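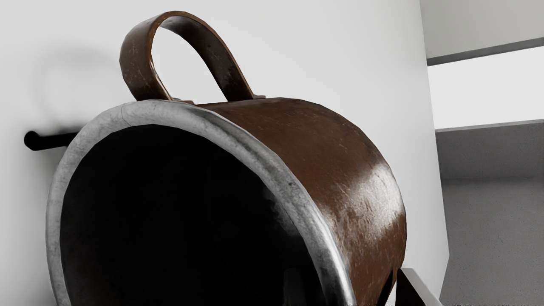

Teleop in simulation: mug demos never get past the approach

I'm recording demos in Claker with a 3D mouse. The task is a brown mug on its side. I have 360 saved and the trained policy still stops above the table. Should I just record more?

Posted by Beathag Pollock

paiva_user
More won't fix it. Check how long you wait before closing the gripper. I had 1,527 demos full of pauses and the policy learned to pause. Trim the idle steps and retrain.
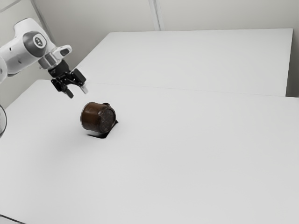
Fingers open, still above the table.

Skondia
Agree on trimming. Also use the wrist view when you steer the last bit. From the side view alone it's hard to judge depth. I redid 4 bad ones that way on Sunday and kept the rest.

estell77
get 1,000 at least, worked for me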